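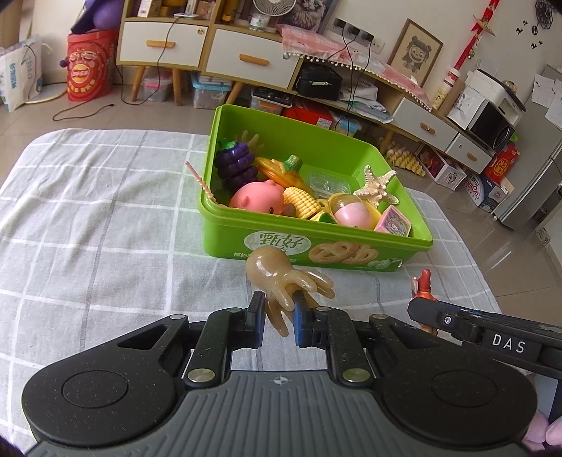 Rubber octopus, plaid cloth.

"The Tempest" moves to Ginau Hall in April

October 20, 2021

The Mollby Players will stage "The Tempest" at Ginau Hall in April. It will be the company's first Shakespeare production in the hall, which seats 600 and has a deeper stage than the one we have been using on Mill Street. Aparecida Fontes directs. Régis Pichon is designing the set and will also run the scene shop through the winter.

Fontes last directed for us in the spring before the shutdown, when "Twelfth Night" closed during technical rehearsals. Several actors from that cast have asked about coming back. They will need to audition along with everyone else, and no part has been promised. Prospero, Ariel and Caliban are open to actors of any age or gender. Miranda and Ferdinand should be able to pass for young adults.

"I want people who can be heard without a microphone," Fontes said. "We can work on the rest. The hall swallows the ends of lines, and I would like to find that out at auditions and not on opening night."

Auditions will be held in the rehearsal room behind the box office. Prepare a speech from any Shakespeare play, no longer than 2 minutes. It does not need to be memorized, but know it well enough to look up. Readings from the script will follow, in pairs. Bring a list of dates you can't make between January and the end of the run. Sign-up sheets are at the box office, or call and leave your name and a number where you can be reached during the day.

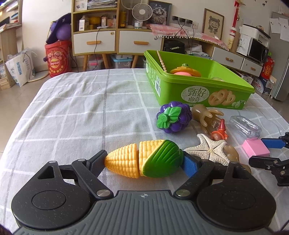 Pichon's set is a single raked platform with a mast that comes down at the end of the first scene and stays down for the rest of the play. The lumber and hardware are budgeted at $700. Most of the platform can be built from stock left over from "Our Town," provided the decking is still flat. Props are the larger job, and the banquet in Act 3 is the hardest of them. The food has to be seen from the back row and then vanish on cue. Play food like the yellow corn cob with its green husk, or the purple grapes with the leaf on top, has the bright color that reads well under stage light, but everything will need to be built a good deal bigger. Pichon plans to carve it in foam and fix it to a hinged tabletop, so that one stagehand can flip the whole meal out of sight while Ariel claps his wings.

Anyone with experience in foam carving or with theatrical hinges should speak to him directly. He is usually in the shop after six.

Costumes will be rented from Sydorenko, the shop that dressed our "Pygmalion." The court party will be in dark wool coats, soaked-looking for the first scene and clean afterward, as the text asks for. The spirits will be built in house. We need plain muslin and any old bedsheets you can spare. Please wash them first and leave them in the bin inside the stage door. 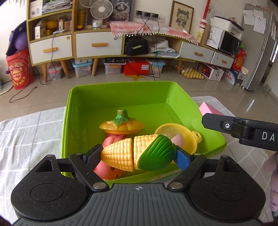 The storm is being handled with live sound. Fontes wants a thunder sheet, a wind machine and a drum in view of the audience at stage left, played by actors who are not in the first scene. The old wind machine is in storage and needs new canvas and a new crank handle. The thunder sheet was lent to the high school and we are asking for it back.

Rehearsals start in January and will be held on weekday evenings, with some weekend calls added in March. Actors in the smaller roles will not be called every night until the last three weeks.

Tickets will be $20 for all seats and will go on sale through Wodeo after the new year. The phone line will stay open for people who don't want to buy online. Subscribers who held seats for the canceled "Twelfth Night" can use that credit here. Your name should already be on the list, but bring your old tickets or the receipt if you still have them.

Parking at Ginau Hall is in the lot on the north side. The front entrance has steps, and the ramp is at the side door by the loading dock.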